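Flometico has opened a new collection round for its household learning system. This thread sets out what is being gathered, and under what rules. (1/8)

The round takes place in Jerel, our simulated kitchen. The target for September is 800 accepted examples, of which 500 will be used for training. The remainder is held back for testing and for review by our partner, Wijaya. (2/8)
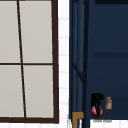
Jerel kitchen: spray bottle and amber jar on the lower shelf of the blue cabinet.

Each example pairs one short task with a plain written instruction. Operators are asked to write the instruction before they begin, in the words they would use at home. "Put the jar back" is acceptable. Codes and part numbers are not. (3/8)

The counter and sink area is the most demanding part of the set. Plates, food and handles lie near one another there, and the system must learn which item an instruction refers to. (4/8) 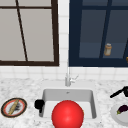

Reading time: 2 min

Faizal Tjoa, who leads collection, has set a limit of 16 examples per operator per session. Quality fell in longer sessions during the previous round — chiefly through rushed grasps and missing instructions. (5/8)

Failed attempts are kept. They are labeled as failures and stored apart from the accepted set. Operators should not delete them or repeat a task to cover one. (6/8)
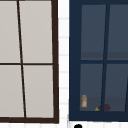 Views that take in mostly windows and wall remain in the set as well. A system trained only on well-centered objects performs poorly once its view shifts, and our reviewers have been instructed not to discard an example on those grounds alone. (7/8)

Melur Tambunan will publish the labeling guide once review is complete. Partners with access to the Bremudico archive will receive the accepted examples through the usual channel. (8/8)

Recent from Flometico
Labeling guide: changes to failure codes
Wijaya joins the review program
Bremudico archive: access terms

Contact | © Flometico | Back to top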